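**Ticket:** Ferkivari labeler calls a stack finished while the hand is still on it
**Opened by:** Jade Ross
**Assigned:** Jiahui Song, Suleiman Uzor
**Component:** Ferkivari (automatic phase labels), feeding Plondard (policy training)
**Status:** fix merged, one item left open
**Opened:** December 21, 2021

### Report (Jade)

Plondard has started letting go too early. On the three-block stack it brings the top block over, gets it more or less into place, and opens the hand while the block is still tilted. Sometimes the block settles anyway. Often it slides off, and then the policy sits there looking very pleased with itself, because as far as it knows the episode is over.

The old checkpoint didn't do this. What changed between the two is the labels: the old one was trained on Shirley's hand labels, the new one on Ferkivari's. Same network, same demonstrations, same optimizer settings. I diffed the configs twice.

To reproduce: load any of the five seeds trained on the automatic labels, run the stacking task, watch the release. All of them do it, so I don't think it's an unlucky seed.

### First look (Jiahui)

Took this one happily, I've wanted an excuse to dig into the phase labels for ages!

For anyone joining from the Melnyk side: Ferkivari cuts each demonstration into reach, grasp, carry, place and release. It does that with a small network that looks at one head frame at a time and predicts how the blocks are arranged. A phase change is written wherever the predicted arrangement changes. The appeal is that you don't need any force or joint data, so it runs on old recordings too.

The full set is 2,709 demonstrations. Shirley hand-labeled 100 of them, and I compared her place/release boundary with the automatic one. The automatic boundary comes early nearly everywhere, and it's worst when the top block goes on crooked. "Green above yellow above red" is read as done the moment the colors line up vertically. The network pays almost no attention to the fingers.

### Frame check (Jiahui, Suleiman)

Suleiman pulled frames so we could look at label against picture instead of arguing about curves.

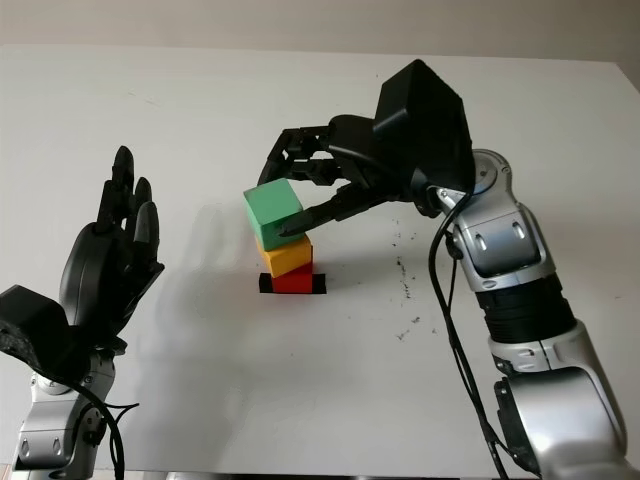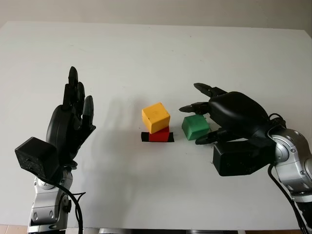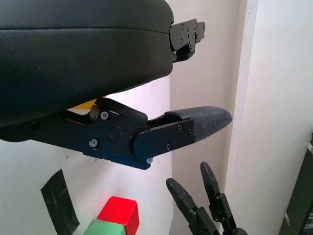
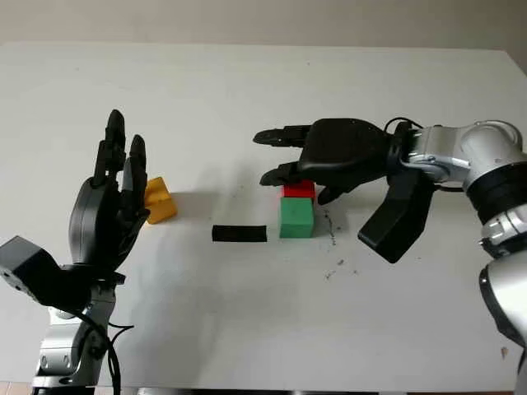 *Stacking task. First, second and fourth: head camera. Third: wrist camera.*

The first one is the bug in a single frame. Colors in order, green on top, and the right hand is holding it, with the block leaning over. Ferkivari says "release". Shirley says "place", and anybody would.

Second one is labeled correctly as an unfinished stack: yellow on red, green still on the table. Interesting detail though - the yellow block is already rotated on the red one and the network doesn't mind at all. Good, because we don't want a squareness test sneaking in.

Fourth one surprised us. Red is on green, beside the black bar instead of on it, with fingers right at the red block. The label was "other", with low confidence. The network has learned the target spot and the usual color order as one lump, so anything built elsewhere in another order falls out of its vocabulary. Separate problem, same root.

### Things tried

1. **Delay the boundary by a fixed amount.** Quick, and it helped the straight placements. It made the crooked ones inconsistent, since the time spent nudging a block varies so much between operators. Reverted.

2. **Crop the hands out and look at blocks only.** Worse! Obvious afterwards. The hands are where the information is.

3. **Use the wrist view for contact.** I had high hopes. The trouble is that the wrist camera often isn't looking at the stack at all. In the third frame it gets the tops of the red and green blocks low down, and most of the rest is what looks like a chair seat, its armrest and wall. When the blocks are well in view the contact prediction is lovely; when they aren't it guesses, and guesses confidently. Garnet suggested masking by visibility and I'd still like to come back to that.

4. **Add a second output, "hand engaged with top block", and require it to go off before release can start.** Garnet's idea again, trained on Shirley's labels plus the frames right before and after each boundary. The arrangement output stays as it was. Release now needs both: order complete, and the hand clear for five consecutive head frames.

Number 4 is the one we merged.

### Result

Against the hand labels, the early bias at place/release is gone on straight placements and much smaller on crooked ones. The remaining misses are mostly cases where a finger hovers close to the top block and the head view can't settle whether it's touching. Shirley went back over those and changed her mind on a few herself, so I'm not going to chase them.

Retrained Plondard on the new labels, same seeds. Jade ran the evaluation and the early opening has stopped on every one. The nicest part is that the policy now *waits* on a tilted block, gives it a small push, and then lets go. We never labeled that push as anything. It was in the demonstrations all along and the old boundary was slicing it off and filing it under release, where it looked like noise.

Relabeling the full set took around 5 hours on the Tudico machine, overnight, no errors.

### Notes for whoever does this next

- Rebuild the phase cache after updating. The old cache loads without complaint and you'll get the old boundaries back. (Suleiman lost a morning to this.)
- The clear-hand window counts head frames, so if you subsample the video first, change the window too.
- Don't mix checkpoints trained on old and new labels in one comparison table. The phase names are identical and the meanings aren't.

### Still open

Stacks away from the target, like the fourth frame. I want to split the arrangement output into "what is on what" and "where is it", and train them separately. Garnet has a branch started. Moving this to its own ticket in February, when Shirley has time to label some off-target episodes.

**Jade:** Confirmed on my side, both arms, all seeds. Closing once the cache note is in the readme.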